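Pevlow Workshop News
12/19/25

New cloth for the bench trays

The shallow trays on the Arwood side of the workshop are being relined. The old felt had gone thin in the middle and was shedding fluff into everything, so from January all the trays in regular use will have a dark slate-blue fabric mat in place of the grey felt. Eliécer Montoya has been doing the work in the evenings and asked for a few notes to go into the newsletter, as he keeps getting the same questions at the sign-in desk.

There are 23 trays on the list. At the time of writing 12 have been relined and are back in use. The rest will be done over the winter break, apart from two with bent rims, which will wait until they have been straightened. If the tray you normally use isn't in its place, take any other from the rack and put it back on the same shelf when you finish.

The fabric comes from Mastik, who supplied the curtains for the meeting room a few years ago. We tried three samples. The first was a pale cream that showed every mark within a week. The second was a ribbed cloth which looked smart but held on to pins, and several people complained that small washers settled in the ribs and couldn't be picked up. The third is the one we have bought. It is smooth, it is dark enough for light-coloured parts to stand out, and it can be wiped with a damp sponge. Dark screws are harder to find on it than they were on the grey. Anyone working mostly with black fixings can ask for a sheet of white card to lay on top.

Each mat is cut 18 millimetres larger than the tray floor on the long sides and trimmed back once it has been pressed down. Cutting to the exact size was tried on the first two and left a gap along one rail, where bits collected. The corners are the slow part. They have to be snipped so that the cloth follows the curve without bunching, and if the snip is too deep it shows. Eliécer uses a round-ended table knife to push the edge in and says a ruler is no good for it.

The mats are not glued. This was discussed at some length in the autumn, with Riihimäki (our sister workshop, who did theirs first) strongly in favour of spray adhesive. Their mats lie very flat. They also took most of a day to remove when the colour was changed, and we would like to be able to lift ours out for washing. The price of that is a few soft wrinkles, which can be smoothed out with the side of the hand. Please don't iron a mat in the tray. One has already been scorched.

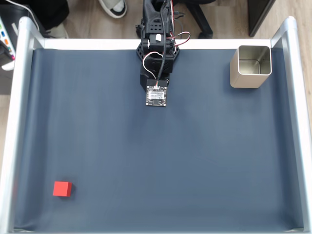 Washing will be done at the end of each month, by hand in cool water, and the mats dried flat on the racks in the back corridor. They take longer to dry than the felt did. A few spares have been cut so that trays don't have to stand bare in the meantime, and these are rolled on a tube in the tall cupboard. Please don't fold them, as the crease takes weeks to come out.

The side rails and rims should be wiped with a soft cloth only. Scouring pads leave a dull patch and one rail already has a bad one. Ordinary washing-up liquid is enough for fingerprints, and a little white spirit will remove tape residue if it is kept off the fabric.

Please keep the following away from the new mats: hot glue, open paint, craft knives and anything that has just come off the soldering bench. Cutting should be done on the green boards, as before. If you do mark or cut a mat, write the tray number in the book by the door. There is no charge.

The total cost so far has been £19 for thread, blades and sponges, with the cloth itself paid for out of the raffle money. There is a fair amount of fabric left over in strips of different widths. The strips are in the box under the window and can be taken by anyone who wants them. They have been used so far for drawer bottoms, a tool roll and the inside of a violin case.

The old felt is also free to a good home. It is clean but it does shed. Ask Eliécer before the break if you would like some, as it will go in the skip in January.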